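# gimolow-desktop-service

Teleoperated and hand-guided demonstrations of desktop computer service on a single bench: drive carrier insertion, processor placement, and related steps around an open tower case. One arm, one parallel gripper, wrist and fixed color streams.

Maintained by Estrella Escobedo and Stijn Dewulf. Calibration by Noémie Perron. Release 2, Aug 12, 2025.

## Contents

- 1,261 episodes, of which 90 are held out for evaluation
- 22 operator sessions
- Joint positions, commanded joint positions, gripper width, and force at the wrist
- One language instruction per episode, plus optional step labels

Episodes from release 1 keep their old IDs. New ones start at the next free number, so gaps in the sequence are expected and do not mean missing data.

## Collection

Two modes are included. In `remote` mode the operator drives the arm from a leader device and the follower tracks joint targets. In `guided` mode the arm is compliant and the operator moves it by hand; commanded positions are then a copy of measured positions and should not be used as actions without a shift of at least one step. The `mode` field in `episode.json` tells you which is which.

The case lies on its side with the panel off. Loose parts start in a fixture next to it. Fixture position was changed between sessions, and its pose is stored per session in `bench.yaml`. Case pose was not measured.
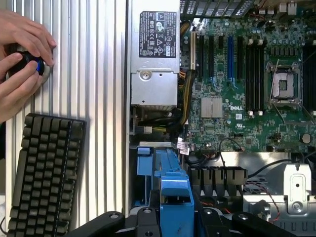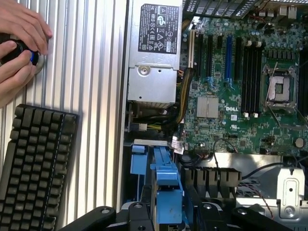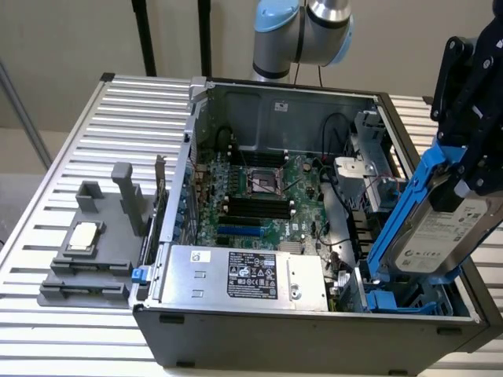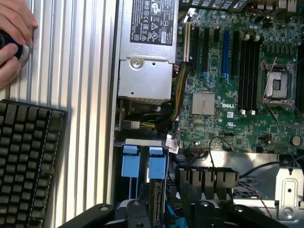
Open tower case on the bench. Third picture: fixed camera, blue drive carrier in the gripper. The others: wrist camera.

Wrist images are stored as recorded, with no rotation or crop. Parts of the gripper are visible along the bottom edge in most poses. We did not mask them. The fixed stream is upright with respect to the room, so the motherboard has a different orientation in the two streams. Augmentations that flip images left to right will break the slot layout and should be turned off.

## Layout

 data/
 session_*/
 bench.yaml
 episode_*/
 episode.json
 state.parquet
 wrist.mp4
 fixed.mp4
 splits/
 train.txt
 heldout.txt

State rows and video frames share one clock. Use the `t` column for matching and ignore container timestamps, which drift on longer episodes.

## Known issues

- 57 episodes have no force data. The column is present and filled with NaN.
- Human hands appear in the wrist stream in some segments. These are labeled `person_in_view`. The label was added by hand and is generous at both ends.
- Gripper width is clipped when fully open. Do not use it to estimate finger position above the clip value.
- Step labels for carrier insertion were written by two people with different habits. Gianni Carbone ends the step at release; Friederike Ackermann ends it when the fingers leave the bay. See `labeler` in `episode.json`.
- Failed attempts are kept. If an operator retried within the episode, `success` refers to the last attempt only.

## Suggested use

Behavior cloning from wrist and fixed images, step segmentation, and contact detection during insertion. All demonstrations use the same case, so results here say little about transfer to other cases. Please report remote and guided results separately.

Held-out episodes come from whole sessions. Do not resplit by episode, or the fixture pose will leak.

## Changes since release 1

- Clock offset between the fixed stream and state corrected for the June sessions
- `mode` added to every episode
- Duplicate instruction strings merged
- `bench.yaml` replaces the old per-episode fixture file

Loader scripts written for release 1 will run but will not find the fixture pose.

Related datasets

Zombridge cable routing, release 3
Kramer fixture poses
Notau leader device logs
Gimolow bench calibration tools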